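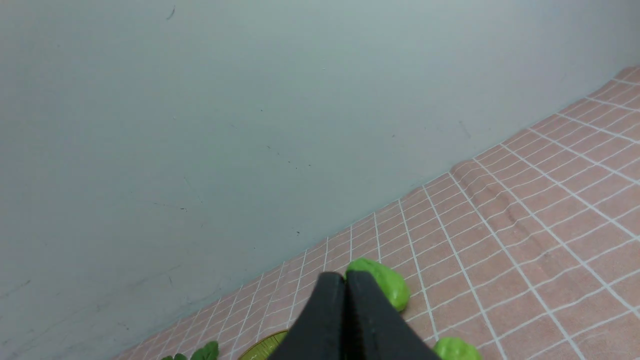
ピンクに白い格子のテーブルクロス、壁ぎわ。しわはまだそのまま。

テーブルクロスを替えました!

前のは生成りの無地で、四年くらい使ったのかな。カレーのしみが二つ、醤油のしみが一つ、あとは正体不明の輪っかが真ん中あたりにひとつ。洗っても漂白しても薄くなるだけで消えなくて、しみの上に鍋敷きを置いてごまかす生活をずっと続けていたんですが、先月とうとう鍋敷きの数が足りなくなりまして。これはもう買い替えだな、と。

で、選んだのがこのピンクです。自分でもちょっとびっくりしています。うちの部屋って、壁が青みがかった淡いグレーで、カーテンも白っぽくて、全体的に「静かですね」と言われるタイプの部屋なんですよ。そこにサーモンピンク。お店で広げてもらったときは、いやいや派手でしょうと思って一度棚に戻したんです。戻して、食器売り場をぐるっと回って、結局また同じ棚の前に立っていました(こういうときはだいたい買います)。

お店は駅の裏にあるトリヌムという雑貨屋さんです。布もの、かご、よくわからない形のフックなんかが天井近くまで積んであって、通路がとにかく狭い。リュックで入ると必ず何か落とします。私は今回、木のスプーンを落としました。すみません。テーブルクロスはエンデッティというシリーズのもので、格子の色ちがいがいくつかあり、最後までからし色と迷いました。からし色もよかったんだよなあ……。でもからし色だと、カレーのしみを見つけるのが遅れそうな気がして。値段は税込1353円。この大きさでこの値段なら、もし失敗しても布巾にすればいいやと思える金額です。

さて、敷いてみてわかったことをいくつか。

まず、大きかった。完全に測りまちがいです。テーブルを壁にぴったりつけて使っているので、壁側は垂らすすき間がないんですよね。なのに買うときは四辺とも垂れるつもりで計算していたらしく、余った布が壁にぶつかって、くにゃっと立ち上がってしまいます。角のところなんて、くるんと反り返って壁にもたれかかっている始末。前のクロスは小さめだったから、こんなことは考えもしませんでした。

解決策としては、切る、折り込む、テーブルを少し手前に引く、の三択です。切るのはこわい。裁ちばさみは持っているけれど、まっすぐ切れたためしがないんです。格子の線に沿って切ればいいじゃない、と妹には言われました。たしかに! 格子ってそのためにあるのかと思うくらい便利な目印なんですが、線に沿って切ったつもりで一マスずれていく自分の姿がありありと浮かびます。折り込むのは一度やってみて、お皿を置いたら傾いたのでやめました。というわけで今のところは引く案が有力です。ただ、引くと今度は椅子が冷蔵庫の扉に当たるんですよねえ。

それから、しわ。格子柄ってしわがものすごく目立ちます! 無地のときはまったく気にならなかったのに、白い線がまっすぐ走っているぶん、ちょっと布が波打っただけで線がぐにゃぐにゃに曲がって見えるんです。気になりはじめるともうそこばかり見てしまう。朝ごはんのトーストを食べながら、手のひらで布をすーっ、すーっと伸ばして、伸ばしたしわが隣に移動して、それをまた伸ばして。コーヒーが冷めました。

アイロンをかければいいのはわかっています。わかっているんですが、うちのアイロン台は幅が狭くて、大きな布をかけると、かけたところから床に垂れてまたしわになるという悲しい仕組みになっています。昔、同じ建物に住んでいたズラタ・デムチェンコさんがテーブルクロスの上手な人で、お茶に呼ばれるといつもぴしっとした布がかかっていました。一度コツを聞いたら、生乾きのうちにテーブルに広げて、その上から手で伸ばしてそのまま乾かすんだそうです。アイロンは使わないの?と聞いたら「暑いからいや」とのこと。あれを今度やってみようと思います。天気のいい日の朝にやれば、お昼には使えるはず。たぶん。

そしてもうひとつ、これは全然予想していなかったんですが、壁の汚れが気になるようになりました。テーブルが明るい色になったせいで、目が自然とその奥の壁に行くんですね。よく見ると、小さな点々や細いひっかき傷があちこちに。上のほうには斜めの黒っぽい筋が一本あって、いつついたのかまるで覚えがありません。下のほうもなんとなくすれています。椅子の背かなあ、それとも引っ越しのときかなあ。

消しゴムでこすってみようか、メラミンスポンジのほうがいいのか、と調べていたら、つやのない壁はスポンジでこするとそこだけてかてかになることがある、と書いてあって手が止まりました。まずは目立たないところで試してからにします。トームというところの壁用クリーナーも気になっているんですが、最大で27パーセント引きのクーポンが来ていて、こういう「最大で」ってだいたい自分の欲しいものは対象外だったりしませんか? 私はいつもそうです。

布の手ざわりのことも書いておきますね。つるつるしたビニールっぽいのではなくて、少しざらっとした布の感じがあって、そこはとても気に入っています。お茶碗を置いたときの音がやわらかい。逆に、パンくずは払いにくいです。前は濡れ布巾でさっとひと拭きでしたが、今は手でつまんで集めて、残りは外でばさばさやっています。

汚れ対策に透明のマットを重ねる手もあって、トリヌムにも374円の小さいのが置いてありました。でも、せっかくの布の感じがなくなるのがもったいなくて、まだ買っていません。カレーの日だけ敷く、というのはありかも。

そうそう、クロスを替えるついでに、テーブルの上に住みついていたものを一度ぜんぶどかしたんです。郵便物、輪ゴム、いつのかわからない100円玉、電池(新しいのか古いのか不明)、読みかけの文庫本。みんなまとめて箱に入れて、今は棚の上にいます。片づけたとは言えません。移動しただけです。でもテーブルが広いと、それだけで夕ごはんをちゃんと作ろうという気になるから不思議です。昨日はきのこの炊き込みごはんにしました。舞茸としめじと油揚げ。おこげもできました。

11月に入ったら妹が泊まりに来るので、それまでに角のくるんとしたところだけはなんとかしたいです。壁ぎわの布の始末、うまくやっている方がいたらコメントで教えてください。切る以外の方法でお願いします!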